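[Biklow-tech] Re: Uneven finish on melamine and HPL tops, batch 2655

Date: 15 Mar 2024
List: Biklow-tech (joinery, benches and fitout)
In reply to: gloss readings on the matte white

> We have the same complaint from two sites now. Tops look fine on
> the racks, then the client rings a week after handover to say
> there are shiny patches where people rest their forearms. The
> cleaners are using whatever is in the cupboard. I've told them to
> stop using the cream cleanser but the patches stay put. Is this a
> bad batch, or is matte white just like this? Also, does anybody
> have a view on whether the Patavia board is any better than the
> Kwok board? The rep says it is the same paper on both.
>
> Second question while I'm here. We had a top cup upwards along
> the long edges after sitting in the store for most of July. Flat
> when it went in. Laminated one side only, with a paint seal
> underneath. Do I have to throw it out?

Taking these in order.

Polishing of a matte surface is wear, and it happens to every matte melamine I have measured. The low gloss comes from a fine texture pressed into the resin. Rub the peaks down and the surface reflects more directly. Nothing has been deposited, so nothing can be cleaned off. A cream cleanser speeds it up because it contains abrasive. So do melamine foam sponges, which a lot of cleaners don't think of as abrasive at all.

Before you call it a bad batch, separate wear from residue. Residue also reads shiny. Wipe half the patch with warm water and a little neutral detergent, rinse with a clean damp cloth, dry it with a second cloth, and then repeat with isopropyl on a white rag. Measure both halves at 60 degrees and again at 85. If the wiped half drops back to match an untouched area, you had silicone or hand cream. If it doesn't move, you have wear. On one of your sites I would bet on a mixture, given that somebody has mentioned spray polish.

Take your reference reading from somewhere that doesn't get touched, such as under a monitor base. Don't use an offcut from the rack. Offcuts still carry release agent and handling film and will give you a different figure from an installed top even on day one.

On Patavia versus Kwok: the rep may be right about the paper, but the paper isn't the whole story. The press plate sets the texture, and plates wear as well. I've had two deliveries of the same colour code from the same supplier that could be told apart by running a fingernail across them. Ask for the press plate reference and the production week for each pack. If they won't supply the plate reference, keep a retained sample from every delivery, wrapped, out of the light, with the docket number written on the back. We cut ours at 28 mm wide because that fits the drawer we keep them in. Any size will do.

One caution about viewing. Patches like this come and go with the angle of the light. Under diffuse overhead panels you'll see very little, and a client standing at the end of the bench with a window opposite will see all of it. Inspect at handover with a hand lamp held low along the long axis, then across it. Do the same at each later visit with the lamp in the same position, and write the position down. 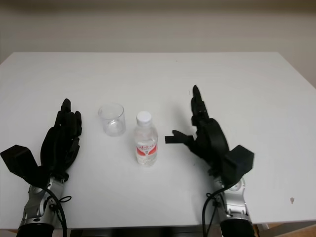 For photographs going into a defect report, lock the exposure and the white balance. Left on automatic, a camera pointed at a white top will pull it towards grey, and you'll end up comparing two different greys. Put a neutral card flat on the surface near a corner and leave it there for every shot. Record the lamp distance too.

Now the cupped top. Single-sided laminate over a painted underside is an unbalanced panel. The paint slows moisture movement but doesn't match the laminate, either for vapour resistance or for how much it wants to move. Cupping upwards means the top face has shrunk relative to the underside, or the underside has swelled. In your case I'd look at the store floor first. If the tops were stacked face up on bearers over bare concrete, the lowest one takes up moisture from beneath. Was it the bottom one in the stack?

You don't have to throw it out yet. Procedure we use:

1. Stand it on edge in the workshop, both faces open to the air, for 12 days.
2. Measure the bow with a straightedge and feelers across the width at both ends and the middle. Write it on the underside in pencil.
3. If it has come back by more than half, leave it for the same period again and remeasure.
4. If it has come back and stays back, apply a backer of the same thickness as the face laminate, with the same adhesive, and press it flat.
5. If it hasn't moved, cut it up for shelving.

Don't try to pull a cupped top down with screws into the frame. It will look flat on the day and then telegraph the fixings through the face, or pull the screws. At 780 mm deep you also haven't got enough frame under the middle to hold it.

For new work, specify a balancing laminate on anything deeper than 600 and stop relying on the paint. The cost difference is small once you count a return visit. Store flat on a full sheet of scrap board with plastic under it, bearers directly above one another, and a cover sheet on top of the stack so the uppermost panel isn't left exposed on one face.

I'd also amend the cleaning sheet that goes out with the handover pack. Ours has a single line for matte finishes: damp microfibre, neutral detergent, rinse, dry. No sponges, no cream, no polish. It's laminated and screwed to the inside of the cleaner's cupboard door.

If you post the 60 and 85 degree readings for the two sites I'll put them next to mine. Please give the instrument model and when it was last calibrated, and say whether you read along the grain of the texture or across it.

--
Biklow-tech mailing list
Replies go to the list. Please trim quoted text.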